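Forix: Rezepte für Hülsenfrüchte, Datensatz und Hinweise

Stand: 14. Sep. 2021

Kurzbeschreibung

Forix enthält 1.097 Rezepte mit Linsen, Bohnen, Kichererbsen und Trockenerbsen. Alle Rezepte liegen in deutscher Sprache vor. Mengen, Einweichzeiten und Garzeiten sind als eigene Felder erfasst, der Zubereitungstext ist zusätzlich im Wortlaut enthalten. Gedacht ist der Datensatz für Leute, die Rezepte vergleichen, umrechnen oder nach Zutaten durchsuchen wollen.

Herkunft der Rezepte

Der größte Teil stammt aus handschriftlichen Heften und Vereinskochbüchern aus Hostum und den umliegenden Dörfern. Die Hefte wurden abgetippt, nicht per Texterkennung eingelesen, weil die Handschriften zu unterschiedlich sind. Dazu kommen die Rezepte aus der Küche des Restaurants Beyene, vor allem Misir Wot, Shiro und Kik Alicha. Diese lagen auf Englisch vor und wurden für Forix übersetzt. Ein kleiner Rest sind Einsendungen über das Formular auf der Projektseite.

Bei den Heften aus Hostum ist das Alter oft nicht bekannt. Wo ein Jahr auf dem Umschlag oder neben dem Rezept vermerkt war, steht es im Feld jahr, sonst bleibt das Feld leer. Geschätzte Jahreszahlen gibt es im Datensatz nicht.

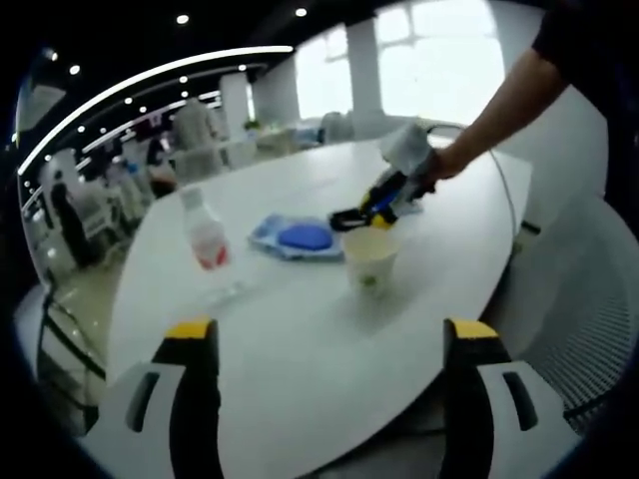 Doppelte Rezepte wurden nur dann zusammengelegt, wenn Zutaten, Mengen und Zubereitung übereinstimmten. Linsensuppe mit Essig kommt deshalb sehr häufig vor, mal mit Backpflaumen, mal mit Mettwurst, mal mit beidem. Wer nur eine Fassung pro Gericht braucht, kann nach dem Feld gruppe filtern und jeweils den ersten Eintrag nehmen.

Dateien

rezepte.csv: ein Rezept pro Zeile, mit Titel, Gruppe, Portionen und Zubereitungstext
zutaten.csv: eine Zutat pro Zeile, verknüpft über rezept_id
zeiten.csv: Einweichzeit, Garzeit und Ruhezeit in Minuten
quellen.csv: Kürzel und Art der Quelle
glossar.txt: alte Maße und regionale Bezeichnungen

Alle Dateien sind in UTF-8 gespeichert, Trennzeichen ist das Semikolon. Dezimalzahlen haben ein Komma. Das führt in manchen Programmen zu Problemen und muss dort beim Einlesen eingestellt werden.

Felder in zutaten.csv

name: Bezeichnung wie in der Quelle
name_norm: vereinheitlichte Bezeichnung (z. B. »Tellerlinsen« für »große Linsen«)
menge: Zahl oder leer
einheit: g, ml, Stück, EL, TL, Prise
zustand: trocken, eingeweicht, gekocht, Dose
optional: ja oder nein

Das Feld zustand ist wichtig, denn 300 g trockene Kichererbsen ergeben nach dem Kochen mehr als das Doppelte. In den Heften fehlt die Angabe häufig. Wenn im Zubereitungstext vom Einweichen die Rede war, wurde »trocken« eingetragen. War gar nichts zu erkennen, steht dort »unklar«, und solche Einträge sollten bei Umrechnungen besser draußen bleiben.

Zeiten

Die Garzeiten sind so übernommen, wie sie in der Quelle stehen. »Über Nacht« wurde in zeiten.csv einheitlich als zwölf Stunden gerechnet, »bis sie weich sind« ergibt ein leeres Feld. Angaben für den Schnellkochtopf haben eine eigene Spalte. 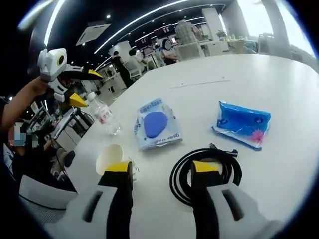 Die Garzeiten für weiße Bohnen seien bei alten Rezepten durchweg zu lang, hieß es in einer Rückmeldung zur ersten Fassung, mit Bohnen aus der letzten Ernte komme man bei hartem Wasser auf gut eine Stunde, bei weichem auf weniger. Man solle die Werte entweder korrigieren oder wenigstens kennzeichnen.

Korrigiert haben wir nichts, die Quelle soll lesbar bleiben. Es gibt jetzt aber die Spalte hinweis_zeit. Sie ist gesetzt, wenn eine Garzeit deutlich von den übrigen Rezepten derselben Gruppe abweicht, nach oben oder nach unten. Natron im Kochwasser wird dort ebenfalls vermerkt, es verkürzt die Zeit und macht die Bohnen schnell mehlig.

Bei roten Kidneybohnen ist besondere Vorsicht nötig. Einige Quellen nennen Garzeiten auf kleiner Flamme, ohne dass die Bohnen vorher sprudelnd kochen. Diese Rezepte sind mit »nicht so nachkochen« markiert. Bitte die Markierung nicht entfernen, wenn die Daten in einer Kochseite oder App angezeigt werden.
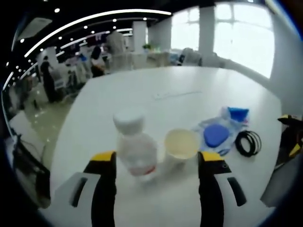
Bekannte Lücken

Suppen und Eintöpfe machen den weitaus größten Teil aus. Salate sind schwach vertreten, Süßes mit Hülsenfrüchten fehlt fast ganz.

Die Gewürzmischung Berbere steht bei den Rezepten von Beyene als eine einzige Zutat. Die Zusammensetzung gehört nicht zum Datensatz.

Nährwerte sind nicht enthalten. Angaben zu Allergenen auch nicht — Sellerie und Senf kommen in vielen Eintöpfen vor und müssen aus der Zutatenliste gelesen werden.

Bei 5 Rezepten fehlt die Portionszahl und ließ sich auch nicht aus den Mengen ableiten. Sie sind trotzdem enthalten, das Feld ist leer.

Alte Maße

Lot, Schoppen und Metze sind in glossar.txt erklärt. Umgerechnet wurde nur, wenn der Ort der Quelle feststand, weil sich die Maße regional unterscheiden. »Eine Tasse« wurde nicht umgerechnet.

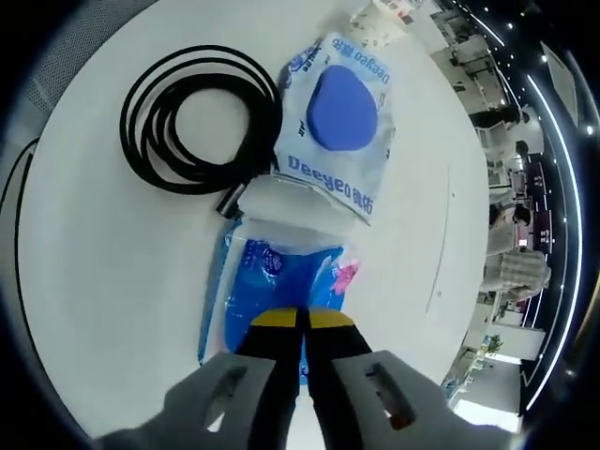
»Ein Stich Butter« und »Mehl nach Gefühl« stehen unverändert im Feld name, menge und einheit sind dort leer. Das betrifft vor allem Mehlschwitzen, also fast jede Erbsensuppe aus den älteren Heften.

Bezug und Nutzung

Die Dateien liegen auf dem Server von Andbridge und können ohne Anmeldung geladen werden. Private Nutzung, Unterricht und Forschung sind frei, bei Veröffentlichungen bitte Forix und das Kürzel der Quelle nennen. Für gedruckte Kochbücher bitte vorher anfragen, bei den Rezepten von Beyene ist der Abdruck des vollen Textes nicht erlaubt.

Fehler melden

Bitte immer die rezept_id angeben und die betroffene Zutat oder Zeit. Tippfehler im Zubereitungstext können aus der Quelle stammen und bleiben dann stehen. Die nächste Fassung ist für Oktober geplant und enthält die Ackerbohnen, die bisher nur als Papierkopien vorliegen.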